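February, late evening

I finished the chapter on the Cletora land bill today, and I want to write something down before I sleep, because tomorrow I will mix it up again with the railroad bill.

For two weeks I believed they were the same law. They have almost the same title and the same committee passed both of them. The first one gave small farms to settlers at a low price. The second one gave the strip along the tracks to the Fumeo company, which then sold it to the same kind of settlers at a much higher price. The senator voted yes on both. In his letters he explains the first vote in fourteen pages and the second vote not at all. I copied the number of pages in my notebook with a question mark next to it.

In the afternoon I went to the library on the bus. The microfilm reader was free, so I could stay until 5. I read the Nukeo newspaper for the whole spring of that session. It is hard for my eyes and also for my English, because the printers used long sentences with three or four "whereas" in them, and I lose the verb. But I am getting better. In the fall I needed one hour for a column, and today I read a full speech before my tea break. The newspaper says that 3,000 people came to hear him when he returned home from the capital. The other paper, from the opposite party, says 400. I like this very much. I don't think I can find out who was right, and I will put both numbers in my paper for the class.

There is also the matter of the 600 acres. He bought them in the year before the vote, near the place where the depot was later built. The biography on my shelf calls this "a fortunate purchase." I read the sentence several times to see if the writer was joking. I think he was serious. In my first country a student would not be asked what he thinks about such a sentence, and I still feel a little afraid when the teacher writes "and your opinion?" on the side of my page. I have an opinion now. I am only not sure how strong I am allowed to say it in a term paper.

Two small things I must check:
The date when he left the committee. One book says before the vote, the other says after.
If "Old Nukeo" means the town or the whole county. On the map from that time it is written across everything.

On the way home I stopped at Phùng for noodle soup and read my notes again at the table by the door. I found that I wrote "canal" in two places where it should be "land." My handwriting is bad in both languages - my mother always said it. I corrected it with the red pen and now the page looks like a school test.

It was already dark when I came in. I washed the cup from the morning, put the books on the chair and called home, but it was too early there and they did not answer. I will try again at 7.

Tomorrow I want to write the first page about the land bill, only the first page, and leave the railroad for later. The class wants a plan with headings. I have the headings, but the third one is too long and I can't make it shorter without losing the company in it.
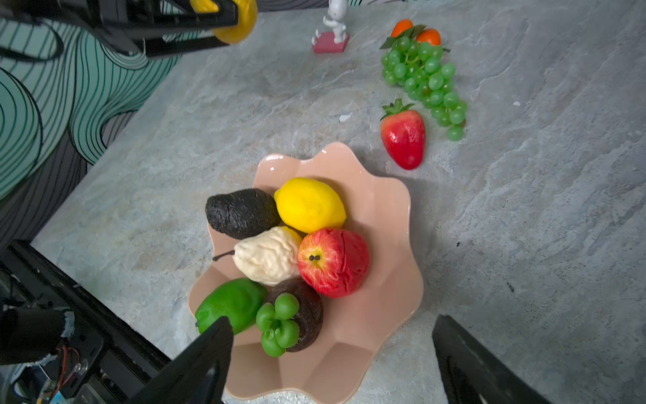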